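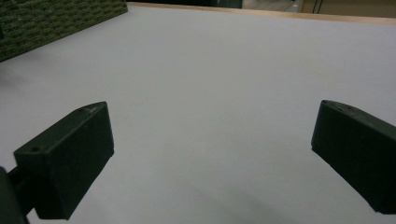
Typing up my grandfather's weather notebooks

Last updated: May

I finished the notebooks last month. Several people have asked how it went, mostly people who remember me starting and assumed I had given up, so I am writing it down once and will send them the link.

My grandfather kept a weather record for most of his working life and a good while after. He lived in Zaltov, up the valley from Brernberg, and he wrote in school exercise books with a soft pencil. There are 11 of them. They came to me in a biscuit tin when my mother cleared her loft, along with his rain gauge, which has a crack down one side and no longer holds anything.

He wasn't a scientist. He repaired boilers. The notebooks were for himself, and I think they started with an argument with a neighbour over whether the winters were getting wetter. The first page has the neighbour's initials and a question mark, and after that it goes straight into figures and carries on for years.

What is in them

A normal entry is one line. It has the temperature at seven in the morning, the rain in the gauge, the wind as a letter or two, and a word for the sky. His sky words were "clear", "dull", "broken" and "thick". I spent some time trying to work out the difference between dull and thick. My best guess is that thick meant he couldn't see the church across the river.

Some lines have a bit more on the end. A lot of these are about the garden. "Beans up." "Lost the top of the pear." "Slugs." Some are about work, and he is always short with those: "Brernberg all day, school boiler, came home in sleet." Very few are about people. My mother's birth gets the temperature, the rain, and the word "girl" underlined twice. My aunt's gets the same but with no underlining, and she has asked me to stop bringing it up.

Once I had everything typed I could see there were 1431 entries, which is fewer than I expected from that many books. He didn't write every day. There are long gaps in the summers, and one whole winter is missing. My mother thinks he was ill that winter. My aunt thinks he lost a book and was too cross to start another until spring. Either could be right.

How I did it

I began by photographing the pages and running them through a program that reads handwriting. I gave that up after an evening. Pencil on old paper is faint, and his sevens look like ones, so I got mornings in July at eleven degrees that should have been seventeen. Checking each line against the page took longer than typing it would have.

So I typed them. I used an ordinary spreadsheet with a column each for date, temperature, rain, wind and sky, and a last column for anything else he wrote. I did it in sittings of 50 minutes with a kitchen timer, usually before breakfast. If I went on longer than that I started to skip lines without noticing. I found this out when I checked one of the early books and had to redo most of it.

A ruler helped more than anything else. I laid it under the line I was on and moved it down as I went. I also learnt to type the rain figures for a whole page first and then go back for the temperatures. Going across the line sounds more sensible, but my eye kept jumping to the wrong row on the way back. Going down a column I made far fewer mistakes.

I kept a separate file for words I couldn't read. By the end it had a page number and a guess for each one. Gleice Dantas went through it with me over two long afternoons. She and I used to work together at the library, and she spent years on parish registers, so she has a good eye for this sort of thing. She doesn't read the word at first. She looks for the same letters in other places on the page and copies out how he made them. "Frost in the gully" had been "Trout in the jelly" in my file for months. I still prefer mine.

The units

He changed from Fahrenheit to Celsius halfway through the fourth book, without saying so. One morning it is 41 and the next it is 6. I had typed a good many pages before I worked out why it had turned so cold. For a few weeks after the change he forgets now and then and goes back to the old scale, then crosses it out. I put the old figures in as he wrote them, with the converted ones next to them in a new column. I would tell anyone doing this to keep the original figures. I converted some as I typed at the start and got several wrong, and had to go back to the paper.

The rain is harder. The first gauge measured in inches and he wrote the fractions out. Later he had one marked in millimetres, but he seems to have used both for a time, and I can't always tell which he was reading. Where I couldn't tell, I left the converted column blank. My brother says I should make a sensible guess and fill them in so that the chart looks better. I don't want to do that. If a figure is in the sheet, someone later on will think he measured it.

Was he right about the winters?

I don't know. This is the question everyone asks and I haven't got a good answer. The winters in the later books have more rain in them than the ones in the early books, but he moved the gauge. There is a note in book six that says "gauge to the other side of shed, cat", and that is all the explanation there is. The new place may have caught more drips off the roof. With a gap of one full winter and the change of units as well, I wouldn't want to win an argument with it.

The wettest day he recorded is in an October. He wrote the figure, and then "gauge full, emptied, full again". He gave the total as 216 millimetres, and I don't believe it. I looked in the local paper at the library in Brernberg for that week and there was a flood, with the lower road closed and a footbridge gone, so it certainly rained hard. But I think he either wrote a figure down wrongly or let it collect for several days. I have left it in with a note next to it.

What I got from it

I hadn't expected to learn much about him, given how little he put in. I did learn when he got up. He wrote the time when he was late, and he was late so seldom that it must have bothered him. I learnt that he disliked east wind, because it is the only one he ever spelt out in full. He grew the same variety of potato, called Eso in the books, for years and complained about it every autumn. I can't find it in any catalogue. It may have been a name they used in the village, and if you know it I would like to hear from you.

His writing gets larger in the last two books. The pencil is pressed harder as well, and the lines start to slope. In the final one there are mornings with only a sky word and no figures, and I suppose he had looked out of the window and not gone down the garden. I typed those slowly. The last entry is "broken, mild".

My mother read the whole sheet through on paper, as she doesn't like reading on a screen. She didn't say much about the weather. She wanted to know if he had mentioned the dog. He had, four times, and I printed those lines for her on a separate page.

Where the books are now

The notebooks are back in the tin with some tissue paper between them. I took out the metal paper clips, which had rusted into the covers of two of them. I asked at the record office in Brernberg if they would like the originals in the end, and they said yes, with a copy of the typed version, so that is where they will go when my mother is ready to part with them. There is no hurry.

The spreadsheet is saved in two places and there is a printed copy at my aunt's. I haven't put it online. A few of the notes are about neighbours whose families still live in Zaltov, and some of those notes aren't kind. One concerns a hedge. I may make a version with the last column taken out if anyone wants only the figures.

I have started keeping a record myself, though I am not very good at it. I bought a plastic gauge and put it on a post away from the shed. I write the rain down at breakfast and I use his four sky words. I can't see a church from here, so for thick I go by the water tower.

Next time I will write up the trip to Zaltov with my brother, when we went to find the house and ended up having lunch at the Nasr bakery and talking to the man who has the garden now. The pear tree is still there.

7 comments | 3 shares

Get new posts by email. Enter your address to subscribe. You can unsubscribe at any time.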